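Home | Shows | Listen again | Work with us | Contact

Itero Breakfast is looking for a junior producer

Do you wake up with the radio already on? Do you shout answers at phone-in quizzes? Then please read on, as we have a chair to fill on our morning team at Gerkon and we'd love to hear from you!

Itero Breakfast has been on air since May last year. It's a live talk and comedy show, four hours long, with two presenters who rarely agree on anything and a lot of listeners who ring in to take sides. Our longest-running feature, the Somogyi Question, brought in 2,584 calls and messages in its first season, and we read every single one of them (yes, even the ones about soup).

What you'll be doing

You'll answer the phones and chat to callers before they go on air, find odd little stories for the presenters to argue over, book guests, and cut the best bits into a podcast by lunchtime. Some mornings you'll end up on air yourself, because the presenters like to drag everyone in. It's great fun if you don't mind a bit of teasing.

What we'd like from you

You don't need a degree or years in a studio. Student radio, hospital radio or a podcast made in your bedroom all count. You do need to be good on the phone, quick at writing and able to be at your desk by 4 in the morning. We can teach you the editing software and the mixing desk.

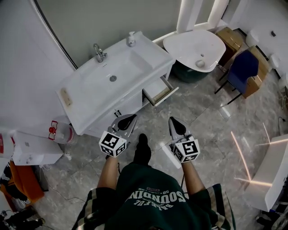
At the bathroom basin, dark green shirt on.

The job is based at our Dutemora Street studios, 20 hours a week to begin with, on a one-year contract. There's a £2,000 training budget to spend on courses you choose, plus free breakfast, and the toast is very good.

How to apply

Send us a CV and a voice recording, no longer than two minutes, telling us about a radio moment that made you laugh out loud. Recorded on your phone is fine! Applications close on 15 August 2023, and we'll reply to everyone who writes in.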